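How to sort out a messy drawer (and keep it sorted)

My aunt, Benedicta Wumbei, ran a little haberdashery in Pornarthorpe for most of her working life, and if she taught me anything it was that you can't tidy a drawer by looking into it. You have to tip the whole lot out. I've done it her way ever since, in three kitchens and one very damp shed, and I still find it oddly cheering on a wet afternoon in July.

You'll want an hour or two, a clear table, a damp cloth, a few small boxes (the lids of shoe boxes do nicely) and a cup of tea that you'll probably forget to drink.

Step 1: Empty it completely

Take the drawer right off its runners if it will come. Most lift up slightly at the front and then slide towards you, though older ones can be stubborn, and a bit of candle wax rubbed along the runners afterwards does wonders. Turn everything out gently – there may be drawing pins in there, and I speak as someone who has found them with a thumb.

Wipe the inside while it's empty and leave it to dry. I line mine with leftover wallpaper, cut a touch small so that it doesn't ruck up at the back.

Step 2: Measure before you buy anything

I once spent a whole morning in Gorkbridge choosing dividers, only to get them home and find the drawer wouldn't shut. So measure the width, the depth and, most importantly, the height on the inside, and write it all down. My neighbour Bautista Maldonado makes his own from cereal packets, taped at the corners, and they've lasted every bit as well as my shop ones.

Step 3: Spread things out and put like with like

Give yourself plenty of table. Push things into loose families: things for writing, things for mending, things that belong in another room altogether. Don't stop to test every pen yet or you'll be there until supper. 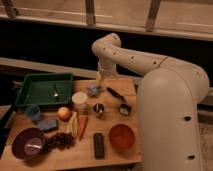
Step 4: Decide what goes back

Pick up each family in turn and keep the best of it. Spare keys get a label or they go in a jar in the hall for 2 months, and if no door has missed them by then, out they go. Dead batteries want taking to a collection point, so pop them in a bag by the front door.

Step 5: Fill the drawer from the back

Put the things you rarely want at the back and the everyday ones at the front, with the scissors nearest your hand. Leave one section empty if you can bear to. It'll fill up by itself soon enough, and then it only takes 20 minutes to put right.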